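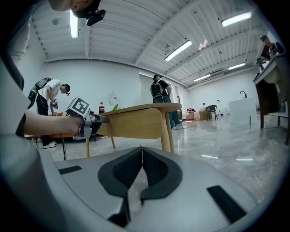

Chinyere Ajayi thinks the finger pads should be softer still, and she told me so before I had my coat off. Her argument is that a stiff pad only touches a bottle along one line, so all the squeeze goes into that line and the bottle pivots like a weathervane. A soft one wraps a little and holds it in two directions. She wants me to drop the infill again and stop worrying about wear, because pads are cheap and we have a printer.

She may well be right. I spent the evening on it and this is the write-up, in the order I did things, so some of it contradicts itself further down.

October, bench log, Trirura hand grippers

Where we were: the pair works. Both grippers open and close smoothly, both triggers come back by themselves, and the marker plate finally stays square to the body after I gave it a second screw. I am so pleased with that plate! Two weeks of it creeping round a hair at a time and the cure was one more hole.

Where we weren't: pads. The old ones (call them the Whitlock pads, after the roll of filament they came from) have a nice grip on cardboard and cloth and are hopeless on anything round and smooth. A soda bottle on the table is the worst thing you can ask them for. It tips, or it spins, or it squirts forward like a bar of soap.

7:10 pm. Printed new pads with the texture on the inside face only. Ribs run across the finger, 2 mm apart. I tried them lengthwise first and they were pretty but they acted like rails and the bottle slid right along them. Across is much better. Note for whoever prints the next set: put the textured face up, never on the bed. On the bed the ribs come out squashed and you lose most of the bite.

7:50 pm. Fit. The left pad went on first time. The right one was tight at the root, so I took a file to the pocket in the housing and got it seated. Do NOT file the pad itself, it just goes furry. I'll fix the pocket in the drawing and bump the version so that nobody prints the tight one again.

With both pads on, I set the tips so they close just before the heels do. There was a long discussion about this in the spring and I was on the wrong side of it. I wanted them dead parallel. But flexible pads splay when you squeeze, and if you start parallel you end up with the tips open and a weak pinch at exactly the spot where you want to pick up small things. Start toed in and they flatten into each other. It feels wonderful in the hand, like a good pair of tweezers.

8:30 pm. Test one, full bottle, cap on, grabbed at mid height from the side. I did a run of 17 picks with the old pads last month and dropped it so often I quit writing down the drops. Tonight I did 17 again with the new ones and dropped it twice, both times when I came in too high and caught the shoulder of the bottle. That's my aim, not the pads. I let out a noise and had to explain myself to the other bench.

Test two, same bottle, mostly empty. Harder, as I expected. There's no weight to keep it planted, so whichever finger gets there first shoves it. Coming in slower helps. So does letting one finger touch, waiting a beat, and then closing. I'd like us all to practice that, because we're going to want the recorded motion to look like that anyway. The arm at Karthorpe can't copy a lunge.

Test three, the light stuff: a bottle cap, a pen, a folded receipt. The cap and pen were fine. The receipt needs the very tips, and there the ribs are a bit too coarse. Possible answer: leave the last stretch of the pad smooth. Chinyere says smooth tips and a softer body, both in one print, and she'll sketch it.

Weights, since we keep guessing: finger with the new pad is 197 grams. I thought it would be lighter. Most of that is the bracket, which I drew back when I was scared of everything breaking. There's room to cut it down, and your wrist will thank you after an hour. I'll try a ribbed bracket next and see if it flexes.

Cable. Still the thing I like least. It hangs out of the bottom of the grip and it wants to catch on table edges and chair backs. I moved the exit hole back toward the heel of the hand on the spare housing and it's better - it falls behind your wrist when you reach forward. Strain relief is a dab of hot glue for now. Proper clip to come. Onholm sells a little snap-in one in the right diameter and I've put a handful in the cart along with more screws.

Count on the trigger tester this morning: 2462 cycles on the same return spring, no change that I can feel. I'd budgeted for swapping the spring every few weeks. Leave it running! If anyone needs the outlet, use the one by the sink, and please don't unplug the counter, it forgets.

Still open:
- pocket too tight on the right side, fix the drawing
- pads with smooth tips, softer body (Chinyere's sketch)
- thinner bracket
- cable clip, both grippers
- write the settings on the lid of the pad box, I keep looking them up

9:45 pm. One more go with the full bottle before packing up, left hand this time. Clumsy, but it held. The old pads are in the jar on the top shelf if anyone wants them for cardboard.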